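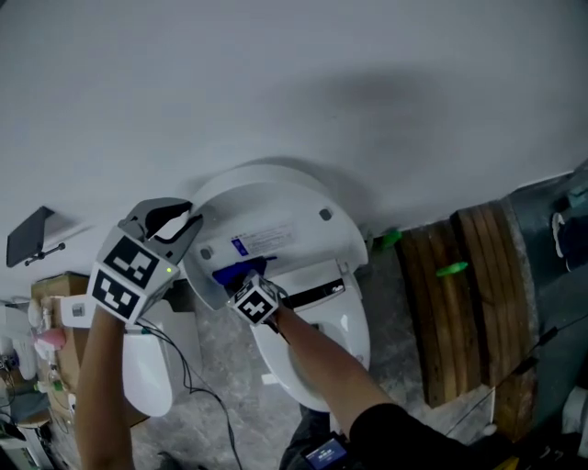
# Can a machine do the toilet yet?

Short answer no. Longer answer below, typed fast because the kettle's on and I've got a load of towels to hang out.

I've been keeping a list since August of chores I'd pay to never do again. Bathroom is top. Not the mirror, not the basin. The toilet. And specifically the hinge, where the seat meets the back, where everything collects and no cloth ever quite fits. If someone sold me a machine that did only hinges I'd be intrested.

So when people ask me how far off the home robot is I always go to that hinge. Vacuuming is a flat floor. Mowing is a flat lawn, more or less. A seat is two loose parts that flop about, curved both sides, and you need to get at the bit underneath. With a person's arms doing the moving and grippers for fingers, you can see what's being asked for. One jaw to hold, one to work. Black pads where you've got skin.

Try it at home with kitchen tongs. I did. Took me 34 minutes to do a seat I'd normally do in two, and I dropped the cloth in. Twice.

## What's already in my house

- The Fisia vacuum. Does the hall fine. Eats socks. Gets itself wedged under the couch and plays a sad little tune.
- The Kneath window thing, bought second hand for 200 dollars. Left a grey smear in the shape of an S. Back in its box.
- Dishwasher. Still the best robot anyone ever made, I'll die on that hill.

None of them pick anything up. That's the whole problem right there. A chore is mostly picking things up – the bottle, the cloth, the lid – and then putting them down somewhere sensible.

## Wiping is the hard bit

You'd think wiping was easy. Cloth, surface, back and forth. But a cloth has no shape! It bunches. You grab a corner and the rest goes wherever. I fold mine in four without thinking about it, flip it when one side's manky, fold again. I couldn't write down how I know when to flip.

Then pressure. Too light and you've just moved the grime to a new spot. Too hard on a glossy lid and the lid shifts, or you scratch it. And a jaw pinches at one spot, so the cloth scrunches up into a lump and you're cleaning with the lump. My palm does a whole patch at once. Bright blue cloth on a white lid at least makes it easy to see where you've got to, I'll be nicking that.
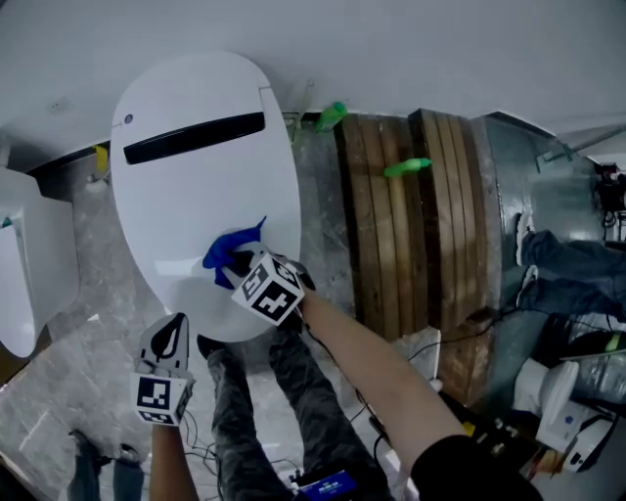
## Where I'd put my money

Had a long argument online with the Stolenitz forum lot on this. 91 replies last I looked, most of them cross. Their line is factories first, homes much later. Probaly right. A shop floor can have the same part in the same place all day. My bathroom has a different towel on the floor every morning.

My guess, for what its worth:

- Lids and flat tops: a few years
- Rims and hinges: longer, much longer
- Behind the bowl, where the dust goes furry: not in my lifetime

Flollwood have a waiting list for their cleaning arm, 1000 dollars down and no date given. No thanks. For that I'll keep the rubber gloves and my own two hands.

Towels. Going.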